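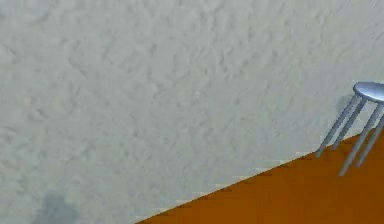

ムニール・サレム
環境・エネルギー担当記者

待ち合わせは朝の6時半。早い。相手は湿地のメタンを測っている研究者で、この時間でないと現場に入れないという。潮の都合。こちらは寝不足、向こうは長靴。

場所はデルトウ湿地。ホロウェイの町から車で川沿いに下って、舗装が切れたところからさらに歩く。もともと牧草地にするために排水した泥炭地で、いまは水路を堰き止めて水を戻している。事業の名前はキルヌラ。地元の人は「水戻し」としか呼ばない。

研究者の名前は出さない約束で話を聞いた。助成金の更新審査の最中で、途中の数字に自分の名前がついて歩くのは困る、とのこと。なので以下「彼女」。メタンを測りはじめて長い。最初は水田、それから湖、いまは泥炭。

まず基本から。なぜ排水した泥炭地に水を戻すのか。

「泥炭って、腐りそこねた植物なんですよ。水に浸かってて酸素がないから分解が進まない。そこから水を抜くと、空気が入って、微生物が一気に働きだす。で、二酸化炭素が出る。何千年もかけてたまったものが、そこから何十年でどんどん減る。地面が下がるんです、実際に。この辺の古い柵、根元が浮いてるでしょう」

浮いていた。柱の下のほう、土に埋まっていたはずの部分が膝の高さまで出ている。

「だから水を戻せば二酸化炭素は止まる。止まるというか、かなり減る。そこまでは皆さん賛成してくれる。問題はメタンで」

水に浸かって酸素がなくなると、今度は別の微生物が働く。メタンをつくるやつ。二酸化炭素を減らすために水を入れたらメタンが増えた、では話がややこしい。そのややこしいところを測るのが彼女の仕事だ。

測り方は大きく二つある。ひとつは塔。湿地の真ん中に細い塔を立てて、風の上下の動きとガスの濃度を一秒に何度も記録する。上向きの風のときに濃度が高ければ、地面から出ているということになる。それを30分ごとに平均する。

「一回の値だけ見ても何もわからないです。風向きが変われば見ている場所も変わるし、夜は空気が動かないから使えないデータが山ほど出る。捨てます。捨てたあとをどう埋めるかで論文が一本書ける。というか書きました」

もうひとつは箱。チャンバーと呼ばれる、底のない容器を地面にかぶせて、中の濃度がどう上がるかを見る。原始的。でも確実。

「塔は広く見る、箱は細かく見る。両方やらないと喧嘩になります。塔の人と箱の人は仲が悪いんですよ、どの学会でも」

彼女は両方の人である。

箱での測定はこれまでに469回。全部手作業。記録用紙を見せてもらったが、字が揺れている。板の上でしゃがんで書くから、と言われた。板を踏む人間の体重で泥の中の泡が出てしまうと値が跳ねるので、測るあいだは動けない。蚊が来ても動けない。

「7月がいちばんつらいです。気温が高い、水温も高い、メタンもよく出る。つまりいちばん大事な季節で、いちばん虫がいる」

分析計はピネッティ。研究室で古くから使っている機種で、もう部品が手に入りにくいらしい。買い替えないのかと聞くと、しばらく黙ってから「買い替えたら、前のデータとつながらないでしょう」。

これは説明が要る。機械が変わると、値の癖も変わる。古い機械と新しい機械を並べて動かす期間をつくって、ずれを確かめればいいのだが、その期間の予算がつかない。新品の購入には予算がつく。並行運転にはつかない。長い時系列というのはそうやって途切れるのだと彼女は言う。

「大気の観測でも海でも、同じ話をみんなしてます。続けるのは地味なんですよ。新しいことをやりますって書いたほうが通る。でも泥炭に水を戻した効果なんて、三年じゃ出ない。出ないんです、ほんとに。最初の数年はメタンがどっと出て、審査の人がグラフを見て青くなる」

どっと、とはどのくらいか。数字は審査が終わるまで書かないでくれと言われたので書かない。ただ傾向の話はしてもらった。

水を戻した直後は、水没した牧草が腐る。餌がたっぷりある状態。ここでメタンが増える。牧草が分解されきって、ミズゴケやスゲが入ってくると、様子が変わる。ミズゴケの中にはメタンを食べる細菌が住んでいて、下から上がってくるぶんをいくらか処理してくれる。一方スゲのほうは、茎の中が空洞で、煙突のようにガスを大気に通してしまう。

「だから『湿地にしたらメタンはどうなりますか』って聞かれると困るんです。どの草が生えるかによる。水位が地面より上か下かによる。うちで見ている範囲だと、水面が地面のすぐ下にあるときがいちばん都合がいい。泥炭は湿ってて、表面だけ少し空気がある。その薄い層でメタンが酸化される」

すぐ下、というのは何センチ？

「場所ごとに違うので、それも言いたくないなあ。よその湿地でそのまま使われるから」

慎重な人だ。聞いているとだんだんこちらも慎重になってくる。

キルヌラの事業には反対もあった。下流の農家からは、水位が上がると自分の畑まで湿るという心配。上流の側からは逆に、夏に水を取られるという不満。説明会が開かれ、彼女も呼ばれて話した。

「最初の会は散々でした。私、グラフを持っていったんですね。フラックスの。誰も見てなかった。二回目は水位計のデータだけ持っていって、井戸の位置を地図に落として、お宅の井戸はここです、水戻しの前と後でこうです、って一軒ずつ。そしたら話を聞いてもらえた。メタンの話は最後に二分だけしまいした」

井戸の水位はいまも毎月、希望する家に紙で送っている。メールでいいと言う家は少ないそうだ。

話を聞いているうちに塔の下まで来た。金属の細い塔で、上のほうに風速計。根元の箱に記録装置とバッテリー。太陽電池が二枚。冬は電気が足りず、分析計の一部を止める。

「冬を止めたくないんですけどね。冬はメタンが出ないと思われてて、たしかに少ないんですけど、氷が割れたときにたまってたぶんがまとめて出ることがある。それを取り逃がすと、年間の合計が小さくなってしまう。小さくなると事業としては見栄えがいい。だから余計に取り逃がしたくない」

ここで彼女が双眼鏡を出して、堰のほうを見た。朝のうちに堰の板を一枚足す作業があるという。板一枚で水位がどう変わるか、反応が出るまで400メートル先の水位計で半日。泥炭は水の通りが遅い。

少し話を広げてもらった。各国が国連に出す排出量の報告書、いわゆるインベントリ。排水された泥炭地からの排出もそこに載る仕組みになっているが、国ごとに中身の濃さが違う。

「実測がある国と、面積に係数を掛けてる国がある。係数が悪いわけじゃないんです。何もないよりずっといい。ただ係数って、もとをたどると少ない観測点の平均だったりする。北のほうの泥炭で測った値を、気候の違うところに当てはめてることもあって。面積のほうも怪しい。排水溝って、地図に載ってないのがいくらでもあるから」

排水溝は溝そのものからもメタンが出る。幅は狭いが、水が淀んで有機物がたまるので、面積のわりに効いてくる。彼女の箱の測定も、ある年からは溝の縁に回数を割くようになった。きっかけは学生の置き間違い。箱をひとつ、指定の場所から外れた溝の脇に置いてしまい、その値が飛び抜けていた。

「最初は機械の故障だと思って、測り直させて、また高くて。怒らなくてよかったです。怒りかけてましたけど」

衛星ではだめなのか、とよく読者から聞かれるので聞いた。最近はガス田の漏れを宇宙から見つけた、という話が多い。

「漏れは点なんですよ。一か所から濃いのが出てる。衛星はそういうのが得意。湿地は面で、薄く広く出る。しかも水面は暗くて、反射を見るタイプの衛星だと測りにくいし、湿地の上ってよく曇るでしょう。今日みたいに。得意なところと苦手なところがあるだけで、使わないという意味じゃないです。私も衛星の水面の地図は使います」

標高の高いほうにも観測点がある。900メートルの台地の上で、こちらは一度も排水されたことのない泥炭。比較のために置いている。水を戻した場所がどこまで「元」に近づくのか、元がどんなだったか知らないと言えない、という理屈。ただ車が入れないので機材は背負って上がる。ピネッティの分析計は重い。上げるのは二人がかり。

「下と上で気温が違うから、単純に比べられないんですけど。それでも、上の泥炭を見てると落ち着きます。毎年そんなに変わらない。下はまだ毎年違うことをする」

気温の話が出たので、温暖化そのものとの関係も。気温が上がればメタンをつくる微生物は活発になる。すると湿地からのメタンが増え、それがまた温度を押し上げる。大気中のメタンが増えているうち、どこまでが人間の活動で、どこからが湿地の反応なのか。研究者の間でもまだ議論が続いている。

「そこ、私に聞かないでください。私は一か所の泥の専門家なので。ただ同位体で見てる人たちの話を聞くと、微生物由来のものが増えているのは確かそう。でも微生物って、湿地にも水田にも牛にもごみの山にもいるんですよね。同位体だけでは分けにくい。だから下から積み上げる観測が要る、と言って予算の話に戻るわけです」

炭素クレジットについても聞いた。聞かないわけにいかない。水を戻した泥炭地をクレジットにして売る動きはあちこちにあり、キルヌラにも話が来ている。

急に口が重くなる。

「来てます。条件次第だと思ってます。二酸化炭素の削減ぶんだけ数えてメタンは別、というのは駄目。差し引きで出すべきだし、差し引きの幅も一緒に出すべき。幅を出すと値段が下がるって言われました。下がるんでしょうね」

幅というのは不確かさの幅のこと。塔のデータには夜の穴があり、箱のデータには場所の偏りがある。そこを足し合わせると、年間の値にはそれなりの幅がつく。真ん中の値だけ取り出して契約書に書かれるのがいやだと彼女は言う。

「あと期間。メタンは大気の中で十年くらいで壊れていく。二酸化炭素はずっと残る。だから二十年で見るか百年で見るかで、水を戻した直後の評価が逆になることさえある。どっちの数字も正しいんです。どっちを使ったか書いてくれればいい。書かない人がいる」

ではあなた自身はどちらで見るのか。

「両方並べます。で、並べた表は見にくいって言われる」

9時を過ぎて潮が戻りはじめた。帰りの板道は来たときより水が近い。途中で彼女が立ち止まり、水面を指した。泡がいくつか上がってくる。これがメタンかと聞くと、混ざってはいるでしょうけど測ってないのでわかりません、と言われた。そういう人だ。

車に戻ってから、書き忘れていた質問をひとつ。続けられるとしたら、あと何年測りたいか。

「ミズゴケが自分で広がるようになるまで。いまは人が移植したぶんがほとんどなんですよ。勝手に広がりはじめたら、たぶん水位の管理も緩められる。それを見てから機械を替えたい。順番としては」

審査の結果は秋の前に出るそうだ。出たら数字つきでもう一度書く。堰の板は予定どおり足したと、昼すぎに短いメールが来た。水位計の反応はまだ、とのこと。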